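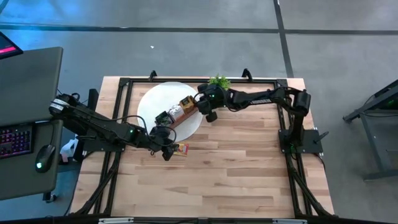 Community Help > House and Workshop > Wood and Finishes

Oil or varnish for a shared butcher-block table?

Last updated: December

Wayne Marsden, December, 7:50 pm

I look after a butcher-block table at a shared workspace in Plokdale. People work on it during the day and eat at it too. It had an oil finish when we got it secondhand, and I've been wiping on mineral oil every couple of months. Lately it feels dry and rough a few days after I oil it, and I'm getting gray rings where people set down cups.

I bought a can of Irex wiping varnish at Tavares Hardware, but the guy at the counter told me varnish won't stick to wood that has been oiled. I don't want to sand the whole thing twice. Can I put varnish over old mineral oil or do I have to stay with oil forever? The room is closed for a week at the end of the month, so I have that much time and no more.

Loretta Ostrowski

You can switch, but you have to get the oil out of the top layer first. Mineral oil never dries. It sits in the wood, and if there's a lot of it near the surface the varnish will stay soft or peel in patches.

What I did on my kitchen island was stop oiling for a month, then wipe it down hard with mineral spirits and plain white rags, changing the rag when it turned yellow. I let it sit overnight with a window open and wiped it again the next day. Then I sanded with 60 grit only where the rings were, and 120 over the whole top. Vacuum well between grits or you will drag coarse grit around and see the scratches later under the finish.

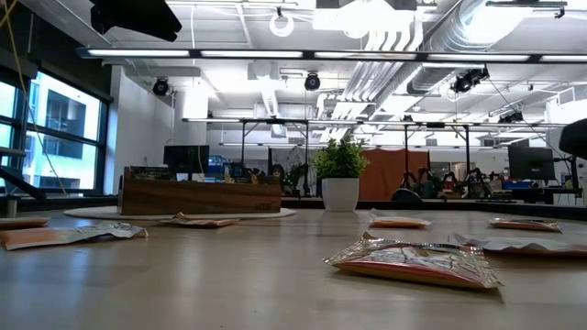

Crumbs and grease are the other thing to deal with. Wash the table with a little dish soap and a barely damp cloth before you start, and dry it right away. If you sand first, you push the grease down into the wood and load up your paper. Butter and chip grease will both keep varnish from sticking the same way the oil does.

Three thin coats, with a day between each. Thin the first one by half if the can allows it. Lay your used rags out flat outside to dry before you throw them away. Oily rags balled up in a trash can will catch fire on their own.

Hollis Haddad

just keep oiling it. varnish looks like plastic and when it chips you have to redo the whole thing. I've had an oiled bench for years and it's fine

Abundio Montes

I'd go with varnish on a shared table. Oil is fine when one person takes care of it, but in a shared room the cups get left overnight and you'll be chasing rings all year.

Two things to add to what Loretta wrote. Do the underside as well, at least one coat. A thick top sealed on one side only can cup when the heat comes on for the winter. And check the hardware that holds the top to the base. If the screws go through round holes with no room to move, the top can split along a glue line. I use slotted brackets, the Cenda ones or any similar kind.

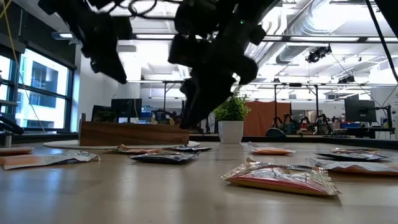
Before you commit, do a test patch on the underside, clean and sand it like you plan to do the top, and put on one coat. Leave it two days and press your thumbnail into it. If it dents easily, there is still oil in there and you need another round with the mineral spirits.

As for the week, it's enough if the room stays warm. It will feel dry before it is hard, so no hot cups on it for a while after you open back up.

Wayne Marsden

Thanks. I stopped oiling it today and put a patch on the underside. The thumbnail test is a good idea. I'll look at the brackets when I flip it.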